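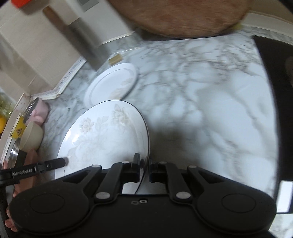 Sturkside Shared Kitchen - second progress report
To: Wilmer Castaño, Biltance small grants
2021-04-08

Hi Wilmer,

You asked for two pages and no jargon, so I'll do my best on the first and I can promise you the second. This covers everything since the October report, when the kitchen was still a stack of boxes and I was washing up in the bathroom sink (not recommended with a stockpot!).

The big news is that the kitchen is in use. Ten households in the building have signed up, we have a cooking schedule on the door, and people are sticking to it apart from the usual muddle over Sunday evenings. The counter went in right after New Year's. We went with the white marble pattern with gray veining in the end, and I know you were hoping for something plainer, but it was the one Brunet had ready to go and it has brightened up that corner more than I expected. The fitter from Brunet was here two days instead of one and didn't charge us for the second.

Money first, before I get carried away. We have spent $2,279 so far, most of it on the counter and the plumbing under it. That leaves $715, and I'd like to talk to you about that further down. Receipts are in the folder I sent on Monday. The one from Alemis is hard to read where it got folded, and I've asked them for a fresh copy.

Now the dishes, which have taken up far more of my spring than I planned. The application said we would "establish a common set of tableware," and I had a picture in my head of neat matching stacks. Then people started bringing things down. We have bowls in every color, flowered plates big and small, a mixing bowl, pots, mugs, lids with no pot and pots with no lid. The last full inventory came to 159 pieces, not counting cutlery, and I gave up on the cutlery.

So we changed the plan a little. We dropped the idea of buying a matching set, which saved a nice bit of the budget, and we're sorting what we have. Everything comes out onto the counter, gets looked over for chips and cracks, and goes back grouped by what you'd use it for: eating off, mixing in, cooking in. Anything chipped goes home with whoever brought it, or to the plant people on the second floor.

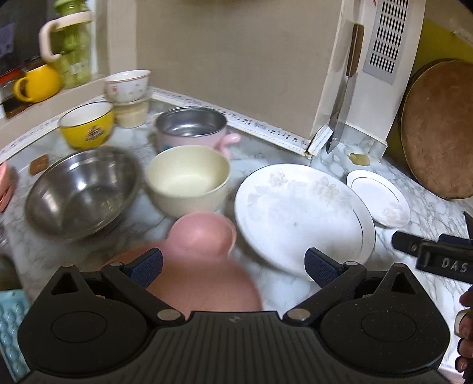

Sorting at the corner counter: steel mixing bowl, pink pot, and the big floral plate on the right.

The slow part is deciding where things live. Our first try was by color, which looked lovely and lasted about a week. Cooks don't go looking for "something yellow," they go looking for a bowl that holds enough batter. Then we tried by household, with labels, and that went against the whole point of sharing. Sorting by use has held up best so far. The large plates get a shelf of their own so they don't end up under the small ones, and small bowls can nest as long as they come apart again easily. I've asked everyone to stop storing bowls on top of canisters and cups. You'll still find it happening, and I've been guilty of it myself when I'm in a hurry.

We've also put as much as we can on the wall. Basins, colanders and spatulas are the awkward shapes that eat up a whole cupboard, and hanging them freed up more room than any of the shelving did. I want to do a bit more of this, especially on the window side.

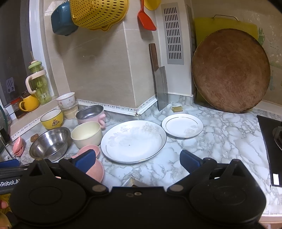
The windowsill is my next job. Jars and bottles keep drifting over there and I understand why - it's right at hand when you're cooking - but the sill is also where people reach across to get at the window, and sooner or later something is going over. A narrow shelf or rack would fix it. I'd also like a proper place for knives. At the moment a cleaver can end up just leaning against the wall, and we have kids in here on Saturdays. I've told everyone to put it away in the high cupboard until we have a rack, and I'd like that sorted before the summer.

Which brings me back to the $715. What I'd like to do with it, if you're happy:

A lockable knife rack and a narrow shelf for the jars and bottles, both from Alemis, who are still giving us their community price.
A better extractor. There's a vent in the corner, but on busy nights the whole hallway knows what's for dinner.
Whatever is left on decent drying racks, so the big plates can stand up instead of lying all over the counter.

None of this was in the original budget, so I'm asking before I order anything. If the extractor is a step too far under your rules, I'd drop it and keep the other two.

A couple of things haven't gone so well. The Thursday cooking group has stalled at three regulars, and I think the start time is wrong for anybody who works late. I'm moving it back an hour next month. And the recipe binder hasn't happened at all, sorry! I have a pile of handwritten pages and good intentions.

Come by and see it if you're over this way. Let me know about the money whenever you can, and I'll hold off ordering until I hear from you.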